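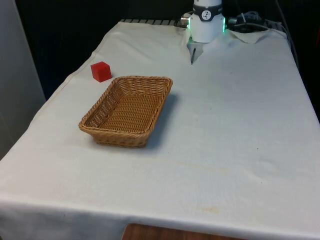
I want to ask about proofing bread without buying the round cane bannetons, they cost too much for me at the moment. My recipe is for a 58 percent hydration dough, quite firm, half white flour and half wholemeal from Parutley. Until now I proof it in a soup bowl with a towel and it spreads like a pancake when I turn it out. The wicker basket on my white tablecloth has sloped sides and a braided rim, and the long shape would suit the loaf I like to make. Can I put the dough directly on the weave with flour, or must I always use a cloth? I have read both and I am confused.
Hiếu Hà

edo_crumb wrote:
Always a cloth. Wicker is not the same as banneton cane, it can have varnish on it and the dough goes into every gap. Use an old linen tea towel, rub rice flour in well, and don't wash it after each bake. Just shake it outside.

Bae3947 wrote:
I disagree with "always". I have used bare wicker for 5 years, no varnish, plenty of rice flour, and I get a nice pattern on the crust. With a firm dough like yours it should come out fine. At 75 percent I would use the cloth.

edo_crumb wrote:
And how do you clean it? I had mould in one of mine and had to throw it out.

Bae3947 wrote:
Stiff brush, then an hour in the oven with only the light on. Never had mould. Do you keep yours in a closed cupboard?

edo_crumb wrote:
Yes, in the cupboard. OK, maybe that was the problem. I still would not put food on varnish.

Pramard wrote:
Are we sure the basket is the trouble? Spreading sounds to me like weak shaping or too long on the bench. What is your kitchen like, Hiếu? In May mine is cold and I leave it overnight, but in summer it would be soup by then.

Hiếu Hà wrote:
Thank you all for the answers. My kitchen is quite warm because the heater is beside the bench, and I leave the dough two hours after shaping. Perhaps it is too much. I don't know if there is varnish so I will use the cloth first. How much dough can I put in? I usually make 2000 grams and divide it in two.

Pramard wrote:
Try one hour and poke it with a floured finger. If the dent fills slowly, bake. For the amount, it should come to a bit over half the height before it rises.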